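Home | Galleries | Workshop Notes | Parts Wanted | Contact

Stripping Old Office Towers: A Gallery

5 min read

Last November we took in a load of desktop towers from an office that was closing its second floor. They were all the same model, more or less, and they came with no monitors, no keyboards and no paperwork. Lovely Estrella sorted them by condition on the shelves along the back wall, and we have been working through them since.

Most go the same way. We open the case, take out what can be used again, and put the metal in the bin for the scrap yard. A few are complete enough to go back together as working machines for the Besa reading room, which needs 15 of them and isn't fussy about speed. The rest become parts. This page is for people who have asked what is inside one and what we look at first.

We lay the towers flat for this work. Standing one up saves bench space, but screws fall down behind the board and you spend ten minutes with a magnet on a stick. Flat, with the open side up, everything that drops stays in reach.

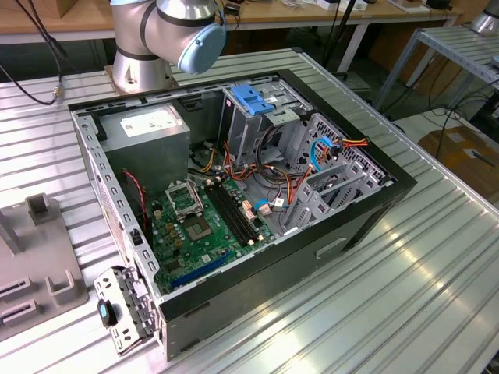
Same model of tower in all three, side panel off.
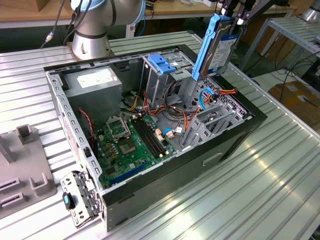
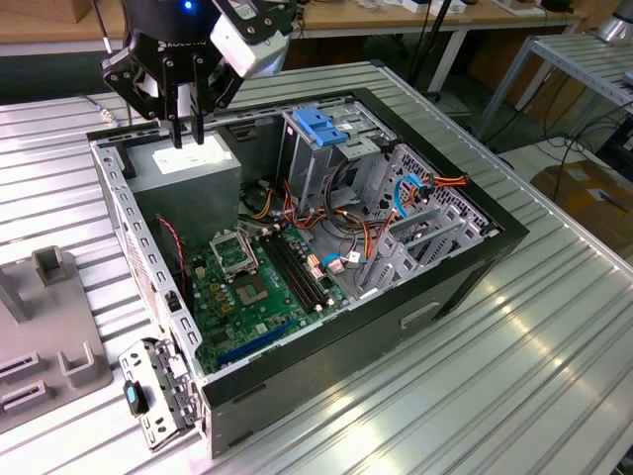

Drives are the first thing on our list with any tower, before memory and before the processor. They may hold somebody's files, and until each one has been wiped or drilled it stays in the locked cabinet with a number on it. This model makes that part easy. The hard drive in the second picture is in a blue plastic caddy, and the blue latch on the drive cage shows up in every shot, so you know where to put your hands before you have read a word of the manual. Bienvenido Bañez keeps a box of spare caddies under the bench. They crack at the corners if you force them, and a cracked one will still hold a drive but it rattles.

Memory

Pull the modules straight up once both latches are open. The four long slots in the first picture have nothing in them, and that is how we like a board to look before it goes on the shelf. Modules go into antistatic trays by size. We don't mix sizes in a tray, even for an afternoon -- we did it once and had to test the whole lot again.

The 2 GB sticks are hardly worth the tray they sit in, but we keep them for testing boards. If a board won't start with a known good stick in the first slot, it goes in the doubtful pile and gets one more try with a different power supply.

Processor and socket

With the processor out, the socket is the most delicate thing in the case. The bracket is up and the socket is empty in all of these pictures. A tower shouldn't stay like that for long. One bent pin and the board is scrap, and a sleeve or the end of a cable is enough to do it. We have a jar of black plastic socket covers, and they go on as soon as we have had a look at the pins with a lamp.

Processors are cleaned with alcohol and a lint-free cloth, then stored in clamshells. Write the number on the clamshell and not on the chip.

Power supply

We leave the power supply in unless it has failed the tester. It is held by four screws at the back, and the wiring takes longer than the screws do. On this model the leads run across the middle of the case, over the board and toward the drive cage, and they catch on everything. If you have to take the supply out, free the leads at the far end first and lay them back over it in a bundle.

Don't open the supply itself. We send bad ones whole to Kumarasinghe, who take them by the crate.

Data cables

Blue ones, mostly, on this batch. Check the plugs for a broken key and throw away any that have one. Good ones are coiled loosely and hung on the pegs by length. We are well over 1000 cables now and could stop keeping them, but Lovely says no.

The metal

Whatever is left of a case after the useful parts come out goes to Produtar, the yard behind the bus depot. They want steel and plastic separated, so the latch has to come off the cage and the front cover has to come off the frame. The latch is two clips. The cover is more awkward and there is a knack to it -- push from inside, near the bottom, and lift.

Time

A complete tower takes us 60 minutes from shelf to bin if every part is tested as it comes out. It is faster without the testing, but then you are only moving the testing to another day. Bienvenido does them in pairs, with one on the tester while he works on the other. I do them one at a time and lose fewer screws.

Parts we can spare

Cases with good side panels, drive caddies with all four corners, and more slot covers than we will ever use. We are short of front fans for this model and would swap memory for them. Write through the contact page or leave a note at the Prarier counter before noon, and put the model number on it.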